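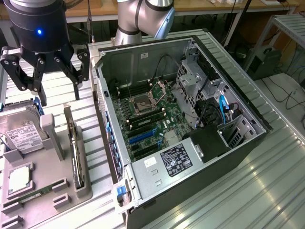 What does a team need before its first PC assembly run?

A team needs a parts tray, a saved home position and a run sheet signed by the section lead.

Setting up the Hano task

Clamp the tray to the table first, then teach the pick points one at a time. Save each point under the part name. The Idstead section uses file numbers starting at 3000, so keep to that range.
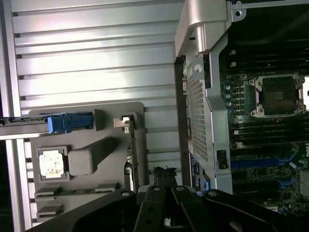 Run every new point at low speed before you raise it. The club limit is 600 seconds per attempt, and a stop counts as an attempt - even one you pressed yourself.
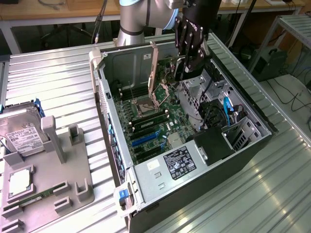 Teams going to Rergate in March do the memory and processor steps in one program. Write the approach moves so the arm comes down from above. With the case on its side and the socket frame standing open, set your safe height above that frame and use it for every move across the board.

Copy the finished program to the club drive and write the file number on the run sheet.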